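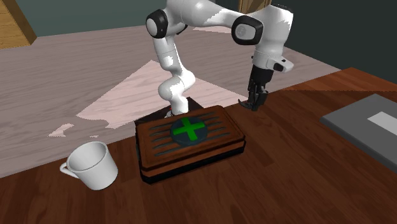

White mug, brown wooden case and robot arm, rendered.

Andham Street Residents – home fire safety walk-through, with my comments
December 15, 2022

After the garage fire on Salem Court a lot of you asked me for the list I use at my own place. I've typed it up as I went through the house, so the comments are mine and a bit rambly. Tick yours off as you go.

SMOKE ALARMS
Alarm in every bedroom – OK. Pressed the test button on each one, frightened the dog.
Alarm in hallway – OK, but it was full of dust. Vacuumed it with the soft brush.
Alarm downstairs – FAIL. Manufacture date on the back was well past ten years. New one goes up this weekend, and I'm a bit embarrassed about it.

KITCHEN
Fire blanket within reach, but not over the stove – OK. Mine used to hang right above the hotplates, where I'd have had to reach through flames to get it!
Rangehood filter clean – FAIL. Disgusting. Soaking in the laundry tub as I type.
Tea towels away from the cooktop – OK now.

POWER AND CHARGING
No powerboards plugged into powerboards – FAIL. Found 2 behind the telly, daisy-chained, and I'd swear I fixed that in May.
E-bike and scooter batteries charged away from the front door – OK. We've moved ours to the back patio, under cover. Please do look at this one if you look at nothing else. Londach Road had a scooter go up in the hallway and they had to get out through a window.
Chargers matched to their batteries – OK.

GETTING OUT
Keys where everyone can find them – OK, hook beside the deadlock, kids can reach it.
Two ways out of each bedroom – PARTLY. The spare room window was painted shut. I've freed it with a scraper, but it still sticks when you push it.
Meeting spot agreed – OK, the letterbox. (Last year half of us said the letterbox and the other half said the gum tree.)
Timed practice – front bedroom to letterbox in 22 seconds, shoes off. Do it at night with the lights out if you can, it's a very different walk.

OUTSIDE
Gutters clear – FAIL at the back. Leaves and a tennis ball.
House number readable from the road – OK. The fire crew drove past Tirneo Units on the night because the number was behind a hedge.
Garden hose reaches both sides – OK, just.
Gas bottle turned off at the barbie – OK.

Still to do: downstairs alarm, gutters, filter back in, a proper long powerboard for the telly. I'll go round again in autumn. Spare copies of the list are in the box on my verandah, help yourselves.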